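Chapter 4
Sensors in the Soil

In this chapter you will learn how a farm collects data from its fields, and how this data becomes a decision about water. We begin with a case from Harju, where Leena Sjöberg grows potatoes and onions on 70 hectares.

For many years Sjöberg watered by the calendar. Every field received the same amount, also the low field near the river, which holds its water much longer than the others. In March, before planting, she placed 19 moisture sensors in the ground. Each sensor sends a reading every hour to a computer in the farm office.
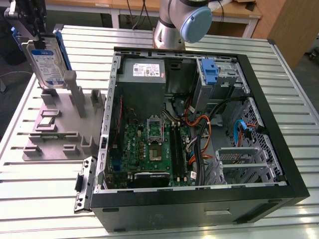

The readings by themselves do not say very much. A value of 24 percent can be good in clay and too low in sand. For this reason the program, which is called Virine, first asks the farmer to describe the soil of each field. After that it compares every reading with two limits: the point where the plant begins to suffer, and the point where the soil cannot hold more water.

Urho Huttunen, an adviser from Brulley, helped to set these limits. In the first season they were changed several times, and we will look at these changes in Section 4.3.
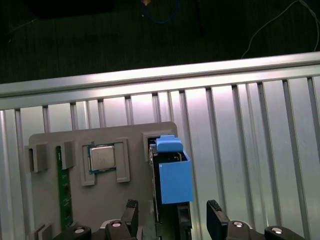 Figure 4.2 Computer components in a gray holder plate.

Before you continue, write down which facts about a field you would want to know before you decide to water it. Keep your list. You will need it in Section 4.2, where we compare sandy soil and clay.

Key words: soil moisture, reading, lower limit, upper limit, field capacity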